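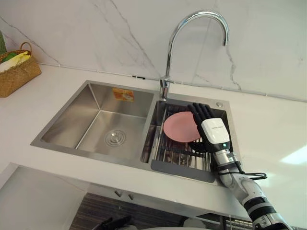
Double-basin steel sink with a pale stone backsplash.

Town climate pledge – does signing one commit us to anything, and where does household hot water fit in?

Posted by Evie Sowerby in Local Climate and Energy

I live in Stastham and our town council is deciding whether to sign on to a regional climate agreement with Ashworth, Filtden and some smaller towns along the river. The draft is five pages long and I have read it twice. It says members will "align their emissions planning with a shared long-term goal" and report on progress. It does not say what happens to a town that signs and then does nothing.

My questions are these.

First, is an agreement like this binding in any way? A neighbor told me the town could be sued if it misses the target. Another neighbor told me it is only a piece of paper. I would like to know which one is closer before I speak at the September meeting.

Second, the draft has an annex on buildings. Most of it is about heating, which I expected, but there is a paragraph on hot water in homes and rental units. It talks about "inventory boundaries" and I could not work out whether the gas I burn to heat water for dishes and showers would be counted as the town's emissions or as mine, or as the gas company's.

Third, the town would have to pay a membership fee of 1,000 dollars a year. Is that normal? Stastham is small and people here will ask about the money before they ask about anything else.

I am not against it. I would just like to understand it. I did email the town office and was sent the same five pages again.

Howard Heywood

I served on the planning board in Filtden when we joined an earlier version of this, so I can tell you how it went there. I am not a lawyer.

On whether it is binding: read the verbs. If the draft says members "will endeavor," "aim to," or "align with," it is a statement of intent. If it says members "shall" do something by a certain date, look at what that something is. In ours the only "shall" items were to name a contact person, to send in a report every other year, and to pay the fee. Everything about actual emissions was in the softer language. A town could miss its goal by a mile and still be a member in good standing, as long as it sent in the report saying so.

As for being sued, I never saw a route to it in our text. There was a sentence near the end saying that the agreement created no legal rights or duties between members or for anyone else. Look for something like it in yours. If it is missing, ask for it to be put in. That is a small change and I doubt the other towns would object.

What can bind you is what the council passes afterward. Some towns sign and then adopt the target by ordinance, or write it into the comprehensive plan. At that point you have local law and it has to be followed like any other local law. Your neighbor who mentioned lawsuits may have been thinking of that. So when you speak in September I would ask the council directly whether it plans to sign only, or to sign and adopt. The two votes should be listed separately on the agenda. In Filtden they were rolled into one motion the first time, and it had to be pulled and brought back a month later after people complained.

On the fee, we paid 300 a year when we joined. That was a while ago and there was no staff then. If the group now pays for somebody to gather the numbers and put the reports together, 1,000 does not strike me as out of line, but ask for the budget. Also ask what happens if you leave partway through the year. We had a 13-month notice rule that I still think was a typing mistake, but it was in the signed copy and it stood. Two towns ended up paying for a year they did not want.

I can't help much on the hot water part. We left the building section to a consultant and I mostly looked at the totals.

One more thing on the report. Somebody has to write it. With us it fell to the assistant clerk, who already had dog licenses and the cemetery records. It took her a good part of the winter. If the council says joining costs 1,000 dollars, that number leaves out the hours.

Lorraine Rowbotham

it's a waste of money, these things always are. We have potholes on the Ashworth road that have been there since I moved in. Emissions from a town the size of Stastham don't change anything either way. Put the 1,000 toward the road

Natalie Hebden

I work on emissions inventories for small towns, so I will take the second question and add a little on the first.

An inventory boundary is just a line around what gets counted. For a town there are normally two inventories, and people mix them up all the time.

The first is the government operations inventory. It covers what the town itself owns or runs: the town hall boiler, the trucks, the streetlights, the pumps at the water plant. Your kitchen and bathroom are not in it.

The second is the community inventory. It covers activity inside the town limits by everybody. Gas burned in homes goes here, and that includes gas burned to heat water. So to answer what you asked, yes, it would count toward the town's community total. It would not be listed under your name or address. The utility normally hands over one total for all residential accounts in a zip code or a town, and the inventory uses that total. Nobody comes to read your meter for it.

The gas company may count the same gas in its own reporting. That is not a mistake. The two reports answer different questions and they are not meant to be added together. If someone at the meeting says emissions are being counted twice, ask if they are adding a town report to a company report. That is usually what has happened.

If you heat water with electricity, it also goes in the community inventory, but under purchased electricity. The figure then depends on how the power was made. This matters for the annex. When a house switches from a gas water heater to an electric heat pump one, the gas line in the inventory goes down and the electricity line goes up by some smaller amount, in most places. How much smaller depends on the grid in your area and I don't know yours.

Hot water gets its own paragraph in many of these documents because the equipment is replaced on a different schedule from furnaces, and often in a hurry. A tank fails, there is water on the floor, and the landlord buys the same model again that afternoon. A town that wants a different result has to have something ready before then – a rebate, a list of installers who keep the other type in stock, a permit that can be issued the same day. Check whether your annex has any of that or only says that members will "encourage" a switch. In the drafts I see, rental units are mentioned and then left alone. The tenant pays the gas bill and the landlord picks the heater, and a sentence of encouragement does not do much about it.

Two things to check in the text:

The base year. Progress is measured against it. If the draft names one year for all members, find out if Stastham has utility data that far back. If it doesn't, somebody will have to estimate it, and the estimate should be labeled as one in the report.

The boundary itself. It should say whether members report government operations, community, or both. If it only says "emissions," ask which. I have seen two neighboring towns compare results for years before anyone noticed that one was leaving out homes and the other was not.

Howard is right about the verbs, and right about the staff time. I would add that the reporting tool makes a difference. Some groups use a shared spreadsheet and some pay for software. A couple of towns I work with use one called Trekine. It is fine once the utility data is in, but getting the data in the right form is most of the work. Ask whether the fee covers the tool or whether each town buys its own.

To Lorraine's point, the road and the fee likely come out of different lines in the budget, and 1,000 dollars would not go far on paving. It is still fair to ask what the town gets for it.

Evie Sowerby

Thank you, this is much more than I got from the town office. I went back to the draft. There is a sentence on page 4 saying it creates no legal obligations, so that part is settled for me. The base year is left blank with a line under it. The annex says "community-wide" in one place and "municipal" in another, and I will ask about that. I found nothing on leaving the group at all.

Howard, do you remember if the Filtden report was ever posted for the public? I looked on their site and could only find the cover letter.

Howard Heywood

It was kept in a binder at the library desk. They may still have it. Otherwise ask the clerk for the biennial report and the appendix both, because they are filed separately and you will only be given the one you ask for.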